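Helpers wanted for the two-arm build at Fernetside workshop

We're looking for a few more pairs of hands (the human sort!) to join our robot build at Fernetside, the shared workshop on Rondthorpe Lane. It began as one bench and a lot of optimism, and it has grown into Relon, a pair of black robot arms that we're teaching to do small jobs with everyday things from the kitchen.

You don't need to be an engineer, though if you are we'll be very glad of you. Mostly we need patient people who don't mind doing the same thing over and over, with tea in between. You'd be steering the arms through short practice runs, setting the table up again after each one, and helping Đỗ with the wiring when something works loose. We'd like to reach 1,000 runs by the end of March, so there's plenty to go round.

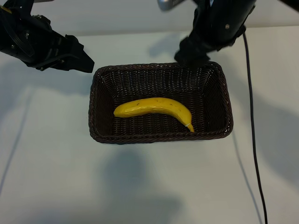 Fruit is the main thing at the moment, and after that we'd love to try cups and folded cloths, if the grippers are up to it. Sessions last 2 hours and there are 13 places. It's unpaid, I'm afraid, but lunch is on us and you're welcome to use the benches for your own projects afterwards.

To put your name down, leave a note for Poppy Ashworth at the workshop desk, saying which evenings suit you and whether you'd rather steer or solder.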